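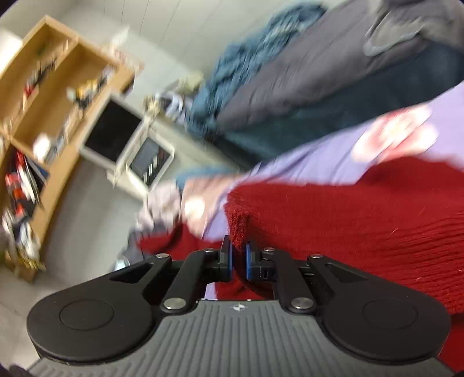
The owner of Kakwood does most of her folding on a bed. She has a proper table downstairs, where the mending is done, but she says it is too narrow for a jumper with its arms out and too hard on her back after an hour.

Kakwood mends, washes and stores woollens for people in and near Hennessy. The busy time is May, when the winter things come in, and again at the first cold week of autumn, when everybody wants them back on the same day. She started with her own family's knitwear, then a neighbour's, and put a card in the window of the Pledier wool shop. The ticket book is now up to 2441.

I asked her what people get wrong when they put their jumpers away.

"They hang them up," she said. "You get a bump at each shoulder and the body grows. I had one in last spring that had been a hip-length cardigan and was halfway to a dressing gown. I can bring the length back a bit with a wash and careful drying, but not always."

The other thing is putting them away worn. She washes everything before it is stored, even if the owner says it has only been on once. Moths go for the places where there is food or skin on the wool, usually the cuffs and the front. "People say it's clean because it looks clean. I wash it anyway. It's in the price."

Folding comes last, and it was the part I had come to ask about. A red knit goes down on the lavender bedspread, on top of the printed flowers, and the sleeves are spread before anything is folded. She likes a patterned cover to work on, though she admits it makes pale threads harder to spot. Other covers and cloths get pushed to the edges of the bed and dealt with later.

"Get the body flat first," she said. "If you start with the sleeves, you fold a crease into the middle and it'll still be there in October."

She smooths from the neck down with the side of her hand, never pulling at the hem. A sleeve that has twisted is turned back from the shoulder, so that the twist runs out at the cuff. Then each sleeve is laid across the back, the sides come in, and the body is folded in three. She puts a sheet of tissue inside the last fold if the wool is fine. Thick ribs don't need it.

How long does it take? "For one, no time. For a full bag, give me 15 minutes, and longer if I find a hole." She finds a lot of holes at this stage — small ones, under the arm or beside a seam, that didn't show while the thing was bunched up.

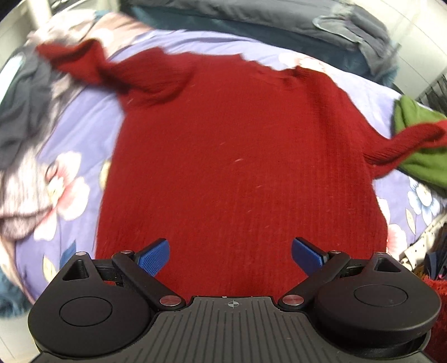

One customer, collecting a bag on Saturday, told her that rolling was better and that she had rolled her jumpers for years with no creases at all. The owner didn't argue much. Rolling is fine in a suitcase, she told her, or in a deep drawer, but rolled knitwear doesn't stack and the ones underneath go out of shape.

Her storage boxes are cardboard, bought flat from Isent, with eight jumpers to a box at most and the heaviest at the bottom. She used plastic tubs at first and gave them up after a damp winter. Each box has a list taped inside the lid and the ticket number written on the end.

She treats mixed fibres in the same way as 100 per cent wool, apart from the wash. Acrylic gets a cooler one than most people give it. "It goes limp if you heat it, and then it's limp for good."

Lint is done after folding, with a soft clothes brush, on the outside faces only. She doesn't care for sticky rollers on knitwear and has never owned a bobble shaver. Bobbles are picked off by hand in the evening, with the radio on.

I asked whether her own jumpers were kept like this.

"Most of them," she said. "There's one on the back of the kitchen door that's been there since Christmas."

Kakwood takes in woollens for summer storage until the end of May. Bags can be left at the Pledier shop during opening hours, with a name and telephone number pinned to the handle.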